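수보(Suvo) 어린이 백과
처음으로 | 동물 | 우주 | 생활 속 과학 | 낱말 찾기

천은 어떻게 만들어질까?

마지막 수정: 2018년 12월 2일

우리가 입는 옷, 덮는 이불, 메고 다니는 가방은 대부분 천으로 만듭니다. 천을 돋보기로 들여다보면 가는 실이 보입니다. 실을 한 번 더 풀어 보면 머리카락처럼 가느다란 것이 나오는데, 이것을 섬유라고 합니다. 섬유가 모여 실이 되고, 실이 모여 천이 됩니다.

섬유는 어디에서 올까?

섬유는 크게 두 가지로 나눕니다. 자연에서 얻는 천연 섬유와 사람이 만들어 내는 화학 섬유입니다.

천연 섬유 가운데 가장 많이 쓰이는 것은 면입니다. 면은 목화에서 얻습니다. 목화꽃이 지고 나면 열매가 맺히고, 열매가 익어서 벌어지면 하얀 솜이 나옵니다. 이 솜에서 씨를 빼낸 다음 실을 만듭니다. 면은 땀을 잘 빨아들여서 속옷이나 수건에 많이 씁니다. 우리나라에서는 보통 4월 말에서 5월 사이에 목화씨를 심고 가을에 솜을 땁니다.

삼베와 모시도 식물에서 얻습니다. 이 두 가지는 줄기의 껍질을 벗겨 가늘게 쪼개서 씁니다. 바람이 잘 통해서 여름옷에 알맞습니다.

동물에게서 얻는 섬유도 있습니다. 양털은 양의 털을 깎아서 얻습니다. 털이 꼬불꼬불해서 사이사이에 공기가 많이 들어가고, 그래서 따뜻합니다. 비단은 누에가 고치를 만들 때 뽑아내는 실로 짭니다. 고치 하나에서 나오는 실은 길이가 1,000미터를 넘기도 합니다.

화학 섬유에는 나일론과 폴리에스터 등이 있습니다. 이 두 가지는 석유로 만든 원료를 녹인 뒤 아주 작은 구멍으로 밀어내서 만듭니다. 국수를 뽑는 것과 비슷합니다. 물을 잘 빨아들이지 않아서 빨리 마르고 질깁니다. 우산, 비옷, 운동복에 많이 쓰입니다.

실은 왜 꼬아서 만들까?

솜을 조금 떼어 양쪽으로 당기면 쉽게 끊어집니다. 그런데 손가락으로 비비 꼰 다음에 당기면 잘 끊어지지 않습니다. 꼬인 섬유들이 서로 꽉 붙잡기 때문입니다. 옛날에는 물레를 돌려서 실을 꼬았고, 지금은 공장의 기계가 이 일을 합니다. 많이 꼬면 단단하고 매끈한 실이 되고, 적게 꼬면 부드럽고 통통한 실이 됩니다.

짠 천과 뜬 천

실로 천을 만드는 방법도 여러 가지입니다.

첫 번째는 짜는 방법입니다. 세로로 놓인 실을 날실, 가로로 지나가는 실을 씨실이라고 합니다. 날실을 팽팽하게 걸어 놓고, 씨실을 위로 한 번 아래로 한 번 지나가게 합니다. 이렇게 짠 천을 직물이라고 합니다. 청바지도 직물이지만 씨실이 지나가는 순서가 조금 달라서 겉에 비스듬한 줄무늬가 생깁니다.

두 번째는 뜨는 방법입니다. 실로 고리를 만들고 그 고리에 다시 고리를 걸어 나갑니다. 이렇게 만든 천을 편물이라고 합니다. 티셔츠, 양말, 스웨터가 편물입니다. 고리 모양이 늘어났다가 돌아오기 때문에 당기면 잘 늘어납니다.

실을 쓰지 않는 천도 있습니다. 섬유를 넓게 펴서 누르거나 열로 붙인 것으로, 부직포라고 부릅니다. 학교에서 만들기 시간에 쓰는 부직포가 바로 이것입니다.

색은 언제 들일까?

실에 먼저 색을 들이고 나서 짜기도 하고, 흰 천을 다 짠 뒤에 물들이기도 합니다. 체크무늬 셔츠는 색이 다른 실을 번갈아 넣어서 짠 것이 많습니다. 천 위에 무늬를 찍는 방법도 있습니다. 이런 천은 뒷면을 보면 색이 더 흐린 경우가 많습니다.

집에서 해 보기

두꺼운 종이 한 장과 색종이를 준비합니다. 두꺼운 종이를 반으로 접고, 접힌 쪽에서 시작해 같은 간격으로 가위집을 11개 냅니다. 끝까지 자르면 안 됩니다. 종이를 펴고, 길게 자른 색종이를 위아래로 번갈아 끼웁니다. 다음 줄은 순서를 바꾸어 아래부터 끼웁니다. 다 끼우면 바둑판 모양이 됩니다. 두꺼운 종이가 날실이고 색종이가 씨실입니다. 가위를 쓸 때는 어른과 함께 하세요.

낱말 풀이

물레: 솜이나 털을 꼬아 실로 만드는 기구
베틀: 날실을 걸어 놓고 천을 짜는 틀
올: 실이나 줄의 가닥

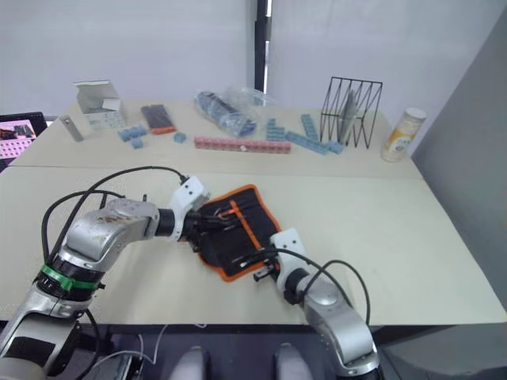

천을 가위로 자르면 자른 자리에서 올이 풀립니다. 직물은 날실과 씨실이 서로 엇갈려 있을 뿐이어서, 끝에 있는 실부터 하나씩 빠져나오기 쉽습니다. 그래서 옷이나 가방을 만들 때는 가장자리를 마무리합니다. 끝을 안으로 접어서 박기도 하고, 재봉틀로 촘촘하게 감치기도 하고, 좁고 긴 천으로 감싸기도 합니다. 마지막 방법에 쓰는 긴 천을 바이어스 테이프라고 합니다. 테두리는 꾸미는 일도 합니다. 탁자 위에 있는 공구 주머니는 검은색인데 테두리가 주황색이어서 가장자리가 눈에 잘 띕니다. 집에 있는 앞치마나 냄비 장갑, 필통의 가장자리도 살펴보세요. 안쪽을 뒤집어 보면 어떤 방법으로 마무리했는지 더 쉽게 알 수 있습니다.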